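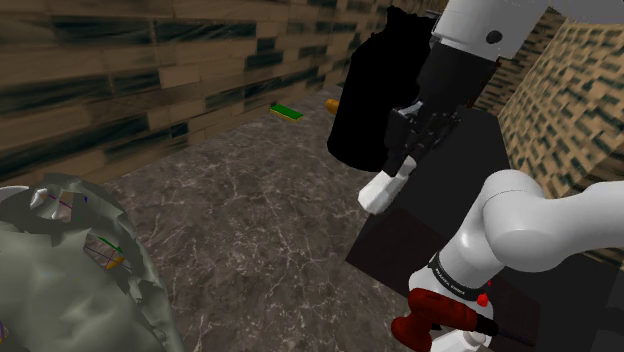

Fig. 3. Simulated scene during a remote-control session, red drill at lower right, gripper open and empty.

21 October 2021
By Sepehr Shahbazi

3.2 Collecting demonstrations by remote control

Demonstrations came in two kinds. By hand, on the real arm in the Kincaid lab, with the operator holding the wrist and walking it through the task. And by remote control, in simulation, using a handheld controller and the Galtedo viewer. This section covers the second kind. Hand guiding is in 3.1.

The simulated rooms come from Somlow, our scene generator. Wall, floor and object textures are drawn at random for each room, so odd pairings are common (Fig. 3 has a plank-textured wall and a marble floor). Object placement is random too, within limits. Some things land on the floor well away from the arm, as with the flat green object and the orange one near the far wall in Fig. 3. We did not filter these out. An operator who can't reach an object skips it and the skip is logged.

Meshes were a problem. Soft items in particular. The large crumpled gray-green shape at lower left in the figure is typical of the trouble: folded surface, openings in it, ragged edges. Operators avoided shapes like this when they could. Collision behaviour around them was poor in early builds and we think the habit stuck even after the fix.

Control. The operator's hand motion is mapped to the gripper, not to the joints. Pressing the side button engages the mapping, letting go freezes the arm where it is. Operators were told to let go and re-centre often. Most did'nt at first. One trigger opens and closes the fingers. Speed is capped low near any surface, which people found annoying, but it cut down on knocked objects.

Viewpoint matters a lot. The viewpoint used in Fig. 3 shows the gripper well, but the arm leaves the view at the top and comes back in at the right, so an operator sees it as two pieces. New operators lost track of the elbow. Dark objects behind the wrist were also hard to judge, the wrist housing being black as well; in the figure the two nearly merge. We let operators switch between 6 viewpoints after the pilot. Switches are stored with the demonstration.

Coordinate markers (the thin coloured lines at lower left) could be turned on or off. We left them to the operator's taste. They are removed from the training images by re-rendering each run afterwards from the stored states.

Amount of data. We kept 500 remote-control demonstrations over 21 tasks. Total attempts came to roughly 4,000, most of them short, many dropped in the first minute by the operator. Pick tasks made up the bulk. Tool tasks, drill included, were fewer and slower, with the grasp on the handle being the step most often redone. Failed attempts are kept in a seperate set and not used in Section 4, except for the recovery test.

Compared with hand guiding, paths were jerkier, with long pauses. We trimmed pauses at the start and end only. Pauses in the middle stay in. They often come right before a grasp, and cutting them made the trained policy rush the approach. Smoothing was tried and dropped for the same reason.

Related items
Hand guiding with a stiff wrist: notes from the Kincaid lab
Somlow room generator, release notes, October
Plarkeck task list and scoring sheet
Galtedo viewer: controller setup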